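A smaller desk in Gellside

Since I moved to Gellside I have had one table for everything, and in March 2024 I decided finally that it must be a place where I can study. I put a cloth with a grid on it, because straight lines help me to keep things straight. Then I took out what I use for my course.

The thick black book is the fourth edition of "Image Processing, Analysis, and Machine Vision", in Chinese translation. I read it slowly, with two dictionaries. The pen holder is black mesh and still has its label with the red band. I should remove it, but I am always a little afraid of the glue. 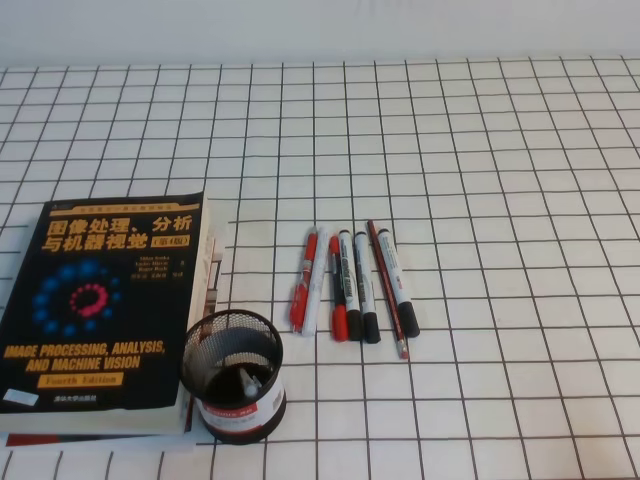
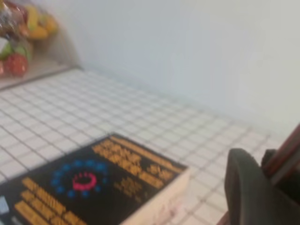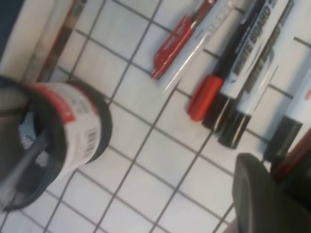

What I keep and what goes

The whiteboard markers will go to the shelf by the door, near my board. Pens stay on the table. My friend Alžběta Šťastný says that a person needs only one pen, but I like to have a red one for corrections.

Next week I will try to do the drawer.

Recent posts
My first winter in Gellside
Walking from Hawthorne to Prendedov
How I learn new words
Soup for a cold September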